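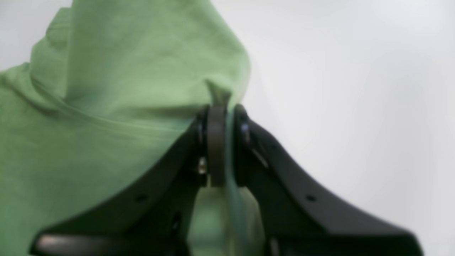 Folding Corner: T-shirts, Towels and One Very Good Table

If your clean laundry lives on a chair until you wear it again, this month's item is for you! The Plokamell Home Skills group has taken up folding this fall, and we are having far more fun with it than anybody expected when the idea first came up in April.

We started with the plain cotton T-shirt. Everybody thinks they can fold one, and everybody does it differently. Some of us learned on a bed, some on a knee in front of the TV, and one camp still folds in midair with the collar tucked under the chin (it works better than it sounds). After a lot of cheerful arguing we settled on the Lengyel fold, named for the street where our first meetings were held. Lay the shirt face down and smooth it from the middle out. Bring each side in to the center, sleeves turned back, then fold up from the hem in thirds. You get a firm little packet that stands on its edge in a drawer, so you can see every shirt you own at once. I did my whole dresser the same night and found two I had given up for lost.

Soft, lightweight fabric is the real test. A stiff new towel will stay wherever you put it, but a thin old shirt slumps and slides and grows a crease right across the middle the second you look away. Our best tip so far: pick it up by a small pinch, give it one good shake, and let it hang for a breath before you lay it down. Gravity does half the smoothing for you.

The other thing we learned is how much the surface matters. I had been folding on a quilt for years — no wonder nothing came out square! A wide, smooth tabletop with nothing in the middle of it makes a huge difference. Keep your pens and odds and ends over in a corner and leave yourself room to spread both sleeves all the way out.

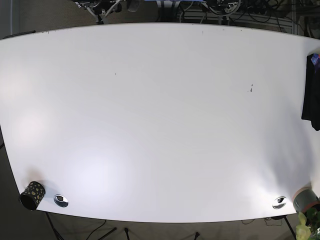 The big white table, with the spotted pen cup in its corner.

Next up are fitted sheets, and yes, we are a little nervous. Bring one from home if you can, any size, elastic as tired as you like. We will also try the Botus roll for socks and hand towels, a favorite of those who pack for weekend trips.

Meetings are in Room 3 at the Flerkovon building, and new folders are welcome any time. Bring a shirt or two, the more wrinkled the better.

Posted November 6, 2020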